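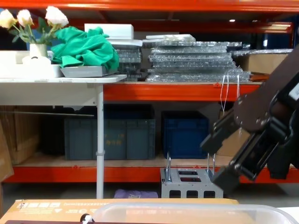

STORAGE AND EVERYDAY WORK

Papers > Small Workplaces > Shelves, Tables and Floors > Section 4

4. The rack and the table at Flomton

We come now to the part of the building where we spent the most time, and which, I think all of us would admit, we grew rather fond of. The store at Flomton belongs to Mesano, a small firm that sends out table settings and room dressings for hire, and the staff there were patient with us from the first morning to the last. Our earlier sections dealt with the front counter and the loading door, where things are always on their way somewhere else. In the store they stop for a while, and what interested us was where they stop, who puts them there, and how long a place has to be used before people begin to speak of it as the place for something.

Over eight weeks we logged 142 placements on or beside the orange rack, a placement being any occasion when an item was set down and left for longer than a tea break. Of these, 131 could be matched to a person, either through the Plarker tags that the firm had already been using for its hire stock or simply by asking whoever was nearest. The remainder we have kept in the log but left out of the comparison in Section 5. Percy Flores did most of the asking, and did it so kindly that people began coming to find him with placements he had missed.

4.1 Two surfaces at nearly one height

The white table stands in front of the rack at its left end, and its top comes a little above the beam that carries the shelf behind. In the plan we drew before visiting, table and shelf were recorded as separate surfaces with separate purposes. The shelf was for keeping and the table was for working, and we had a tidy column in the log for each. This lasted until our second visit, when Ruth Castaño, reading through the first pages of notes, pointed out that the staff hardly ever made the distinction in their own talk. They said "up by the foam" or "along from the flowers", and a listener was expected to follow the line from the tabletop across to the shelf as if it were one long bench — and after a few days we did exactly that ourselves.

The difference in height matters less than we had supposed. Flat goods in particular seem to invite being passed straight over from one surface to the other, and when a stack on the shelf is high its upper layers come within easy reach of a person standing at the table. We had expected bending and lifting to decide where things went, as the older writing on shop storage tends to suggest, and at the lower shelf they do count for a great deal. Between table and middle beam, though, the deciding matter was usually whether there was a clear patch big enough to receive what one was holding.

Figure 4. Table and rack at Flomton. Vase of artificial white roses and heaped green cloth on the table; white foam block and stacks of flat goods in clear plastic along the shelf; plastic crate and cardboard on the lower level. 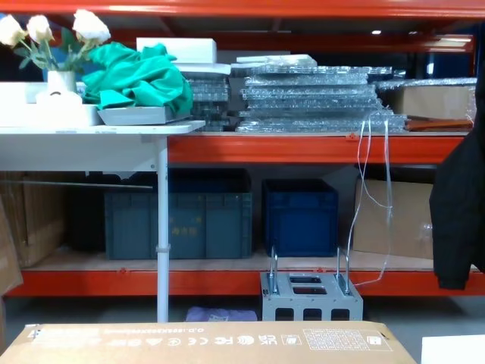 4.2 Things that serve as landmarks

A clear patch is only useful if one can tell somebody else where it is, and so a good share of our notes from this stage concern landmarks. The vase of roses was by some way the most quoted. The roses are artificial and so need no care at all, which may be why they are left in peace at the end of the table while other things are shifted along to make room. Kieran Wainwright, who had charge of the floor during our visits, told us that he would direct a newcomer "to the flowers and then right a bit", and that he had never had to explain it twice.

The green cloth is a more doubtful case, and we went back and forth over it for longer than a piece of cloth perhaps deserves. It lies in a heap on a shallow grey tray, and a heap is hard to log. Is the cloth stored there, or put down for a moment, or is it covering the tray? We settled on entering the tray as the placement and the cloth as its contents. Eusebio Ayala objected at the time that the staff spoke only of the cloth and never of the tray, and his objection is a fair one; readers who prefer his way of counting will find both versions in the appendix.

White things were seldom used as landmarks at all. There is plenty of white at that end — the tabletop, the vase, the foam block, the sheets laid over the larger stack — and it may be that one white thing beside another gives a person too little to point at. The foam block was the exception, and there I suspect its height did the work, as it sits well up where the eye meets it.

4.3 Stacks and what lies on them

The stacks of flat goods take up the larger part of the shelf. They are in clear plastic, and they do not sit neatly; the layers run out unevenly, and the firm's old rule that no stack should rise more than 200 millimetres above its neighbour had been quietly given up well before we arrived. Ashton Partington had written that rule, and was quite cheerful about its passing. It had come, we were told, from a handbook supplied with a Gezer rack in the previous building, where the shelves were set closer together and a tall stack caught on the beam above.

What we found more telling was the habit of laying one thing on top of another for want of anywhere better. White sheeting on the top of a stack makes that stack slower to get into, and in our log a covered stack was disturbed less often than an uncovered one. A cardboard box stands at the right-hand end, and again one has to go round or over the stack to think of it. We would not want to lean too heavily on this, for the stacks differed in what they held as well as in what lay upon them.

4.4 The lower level

Nearer the floor the talk changed. Crates were called by their contents and hardly ever by their position, and the cardboard at the left was simply "the card", whether it meant boxes, loose sheets or the piece leaning at the front. Placements here were fewer and lasted longer, several of them through the whole of March. Ruth's view is that a closed-sided crate carries its place about with it, so that moving it along the shelf does not count, to the staff, as moving anything. I am inclined to agree, although it does leave our method in some difficulty, as the log was built around positions and has no good way of recording a thing that stays where it belongs while being pushed sideways. We return to this in Section 5.2, where the crates are taken separately.

Related items

Section 3: The loading door and its queue
Section 5: Comparing named and unnamed places
Appendix B: Two ways of counting trays
Short note: Tags, labels and what people call things
Working paper: Tables that turn into shelves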